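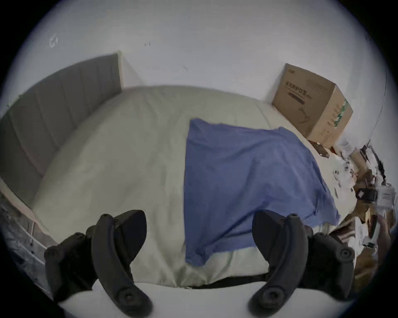
Attachment 1: black curved fingers, screw heads visible

Ticket 1846
Product: Clisudico peppermint oil, 30 ml
Opened: Mar 1, 2022
Status: Waiting on customer

Issue
Customer reports the oil is cloudy and smells weaker than the bottle bought in October. Two bottles in the order, both the same. Stored on a shelf above a radiator.

Log
Asked for the lot code. Customer sent it from the base label. Lot was filled at Grutum.
Checked the retained sample for that lot. Clear, pale yellow, normal smell. No other complaints on file.
Asked customer to move one bottle to a cool cupboard, cap tight, and check it again after 2 days. Other bottle to stay unopened.
Customer replied: still cloudy. Also mentioned using a dropper from a Sindolora rose water bottle. Water in the oil would explain the haze in the open bottle but not the sealed one.
Sent prepaid label for the sealed bottle. Lab to test for water content.
Replacement approved, to ship from Buthelezi warehouse. Different lot.

Next step
Close if the lab result is normal. If not, put a hold on the remaining 480 bottles.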